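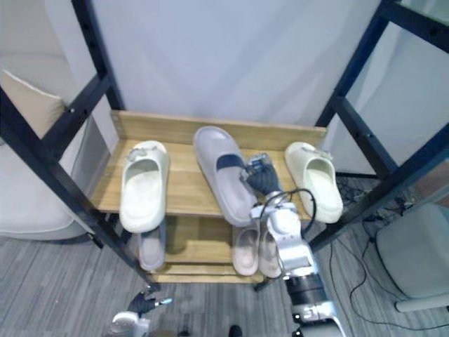

How to plan a budget for a two-arm robot work area

6 min read

A quote for a robot covers the robot. The rest of the money goes to the things the robot works on, the things it plugs into, and the hours somebody spends putting objects back where they started. These steps assume a humanoid or a two-arm setup doing household tasks such as tidying shoes on a rack. They work for other tabletop or shelf tasks too.

Step 1. Write the task down before you ask for prices

Use one sentence. "Line up slides in pairs on a two-shelf rack" is enough. Then write what the hand has to do: reach over the shelf, close on a strap, push, let go. Send this to every supplier with the same wording. We sent ours to Prila and Dodia and got back two quotes that could be compared line by line. The first time we tried it with a loose description and had to start over.

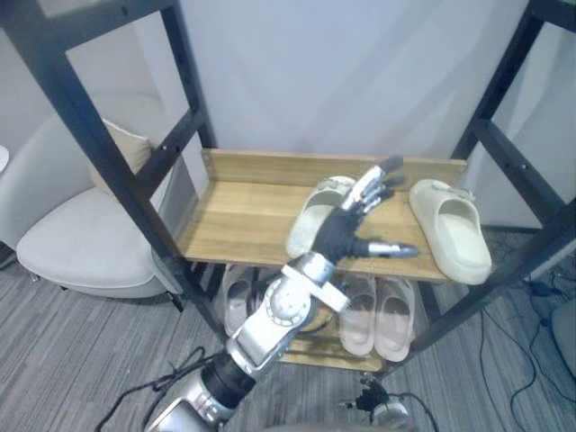

Reaching over the upper shelf. Measure this distance before choosing an arm.

Step 2. Measure reach and clearance

Put the rack where it will stand. Measure from the robot's shoulder to the back of the top shelf and to the back of the lower shelf. The lower shelf is usually the harder one. The hand has to go in under a board and come out again holding something. Write down the gap between shelves and the width between the uprights, and ask the supplier for the size of the hand with the fingers open.

Step 3. Choose hand or gripper

Jointed hands cost more to buy and more to repair. A simple gripper does a lot of jobs well enough. If you can't decide, ask for a price on both and check that the wrist mount accepts either one. Get the price of a single replacement finger in writing. Dodia listed it at 200 dollars and Prila did not list it at all until we asked.

Step 4. Budget for the rack and the objects

Buy the rack new and buy one that bolts together, so you can move the shelves. Metal uprights with rows of holes are good for this. For footwear, get more than one color and a few styles. Buckles and ornaments on the strap give the fingers something different to deal with. Buy spares of each pair at the same time, as styles get dropped.

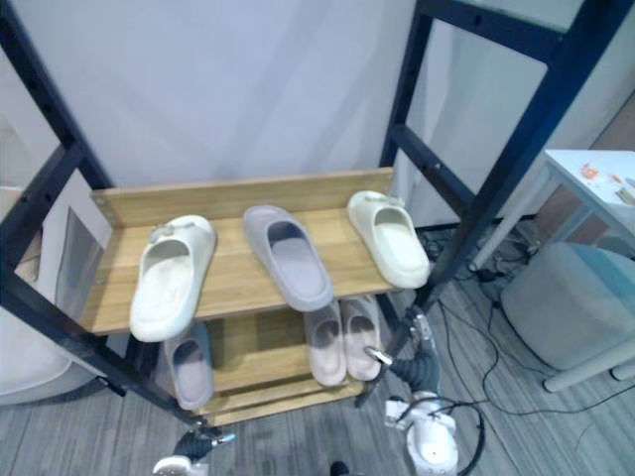 Rack with mixed slides on both shelves, and the arms reaching low in front.

Our line for the rack, slides and spares was 642 dollars. We had planned 200 for it in March.

Step 5. Cables, power and floor

Draw the floor plan with the cables on it. Include every run from the wall to the robot and to any small device on the floor. Add cable covers and floor clips to the order now. Carpet is fine for a rack that doesn't move, but check with the supplier if your base has wheels.

Step 6. Pay for people's time

Someone has to reset the shelf between runs. Time ten resets, take the average, and multiply by the runs you want in a day. Hakim Siregar did this sheet for us and it changed the plan more than any quote did.
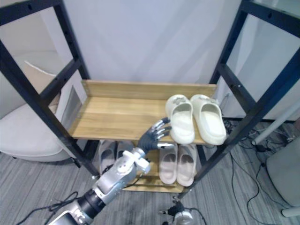
If the reset time comes out longer than the run itself, use fewer objects at first and add pairs later. Do the same if you only have one person available.

Step 7. Hold back a reserve

We kept 1000 dollars unspent for the first year. It went on shipping a wrist unit back to Gronia, and on longer cables. Put the reserve on its own line in the budget so it doesn't get absorbed into the robot price.

Check before you sign:
- delivery and setup included or extra
- who pays shipping on repairs
- training hours
- lead time on hands and fingers

Updated 29/09/2019

14 shares
3 comments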